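Morkel launches Tondivness, a near-field probe set for engineers who have run out of theories

Morkel has announced the Tondivness, a set of hand-held magnetic and electric field probes with a matching preamplifier, intended for tracking down unwanted emissions on circuit boards, cables and the enclosures that were supposed to keep them in.

The set replaces the Varela, which sold 3,624 units and was liked by nearly everyone except those who dropped one. The new probes have a thicker coating, a shorter handle and a connector that no longer works itself free halfway through a measurement.

Six probes are included. Four are loops for magnetic fields, the smallest narrow enough to follow a single track between two components. The other two pick up electric fields and are best used by people with steady hands or a cup of decaf. The preamplifier runs from a USB supply or its own battery, which lasts 12 hours, or one ordinary afternoon in a test lab as it feels to those inside it.

"Most products that fail an emissions test do so at a frequency no one in the building had given any thought to," said Reginald Haddad, product manager at Morkel. "The chamber tells you that you've failed. It is much less forthcoming about which part did it. For that you need to get up close, and you need a probe that gives the same answer twice."

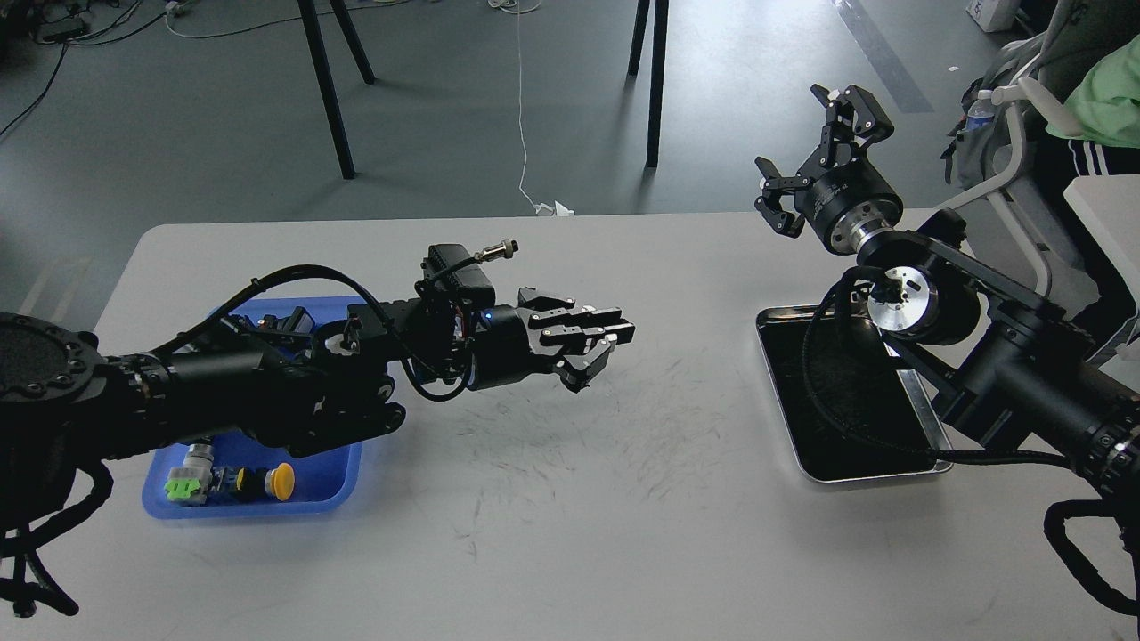
Fulgencio Palacios said the repeatability was what had won him over during trials, as he had spent years comparing before-and-after readings that differed mainly in how he was holding the probe. He added that the old carrying case had been better, and that he would go on saying so.

Morkel has noted the remark about the case. The new one is smaller and fits in a laptop bag, and it closes on the second attempt.

Each set comes with a printed chart of correction factors for every probe, along with the same data as a plain text file that can be loaded into most spectrum analysers. The manual runs to 56 pages and includes a chapter on ferrites, written in the hope that readers will stop clipping them on at random the night before a test.

The Tondivness will be shipped from April through Morkel's distributor, Clurnari, which is also taking orders for single replacement probes. Owners of a Varela set can use their existing preamplifier with the new probes, though they will need the adapter, sold separately, as adapters are.

Demonstration sets are available on loan to test houses and design teams. Morkel would like them back.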